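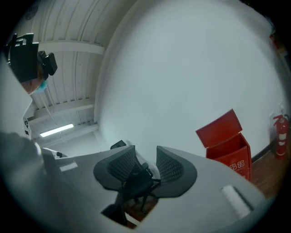
# Projektbericht: Einfluss der Auslagerungszeit auf die Härte von Strangpressprofilen

Gruppe 7: Aicha Bensaid, Adelino Figueiredo, Yuk-lan Hsueh
Betreuung: Zulmira Baptista
Abgabe: 13. August 2021

## 1. Aufgabenstellung

Die Firma Guleo presst Profile aus EN AW-6060 und liefert sie im Zustand T6 an Fensterbauer. Im Juli kam von dort die Anfrage, ob sich die Warmauslagerung verkürzen lässt, ohne dass die Härte unter den internen Grenzwert fällt. Wir sollten dazu eine Versuchsreihe im kleinen Maßstab durchführen und auswerten. Die Pressparameter selbst waren kein Teil der Arbeit.

## 2. Material und Proben

Verwendet wurde ein Flachprofil aus einer einzigen Charge. Lourenço Henriques von Guleo hat uns einen Abschnitt von 1.775 mm Länge überlassen, direkt nach der Presse an Luft abgekühlt und nicht ausgelagert. Die beiden Enden haben wir verworfen. Aus dem Rest wurden die Proben quer zur Pressrichtung gesägt und mit Schleifpapier bis Körnung 800 vorbereitet.

Zwischen Pressen und Auslagern lagen bei allen Proben sieben Tage bei Raumtemperatur. Das ist länger als im Betrieb üblich und muss beim Vergleich beachtet werden, denn die Kaltauslagerung beeinflusst die spätere Ausscheidung von Mg₂Si.

## 3. Durchführung

Die Auslagerung erfolgte im Umluftofen bei 185 °C. Die Proben kamen gleichzeitig in den Ofen und wurden nacheinander entnommen. Gemessen wurde nach Vickers (HV5) mit drei Eindrücken je Probe. Randnahe Eindrücke wurden wiederholt.

## 4. Ergebnisse

| Zeit bei 185 °C | Mittelwert HV5 |
|---|---|
| 0 h | 45 |
| 2 h | 63 |
| 4 h | 75 |
| 5 h | 78 |
| 6 h | 79 |
| 8 h | 77 |

Der stärkste Anstieg liegt in den ersten zwei Stunden. Zwischen fünf und sechs Stunden ändert sich kaum noch etwas, danach beginnt die Härte leicht zu fallen – vermutlich der Beginn der Überalterung. Der Grenzwert von 72 HV5 wird nach vier Stunden eingehalten.

## 5. Fehlerbetrachtung

Beim Öffnen der Ofentür fiel die Temperatur jedes Mal ab. Die später entnommenen Proben haben diese Einbrüche alle mitgemacht, ihre wirksame Zeit ist also etwas kürzer als angegeben. Ein eigenes Thermoelement in der Probe hatten wir nicht. Zugversuche fehlen ebenfalls, über Dehngrenze und Bruchdehnung können wir daher nichts sagen.

## 6. Empfehlung

Fünf Stunden erscheinen für dieses Profil ausreichend. Vier Stunden wären nach der Härte auch möglich, der Abstand zum Grenzwert ist uns aber zu klein. Vor einer Umstellung sollte Guleo eine komplette Ofenladung prüfen, mit Proben aus der Mitte und vom Rand des Korbs.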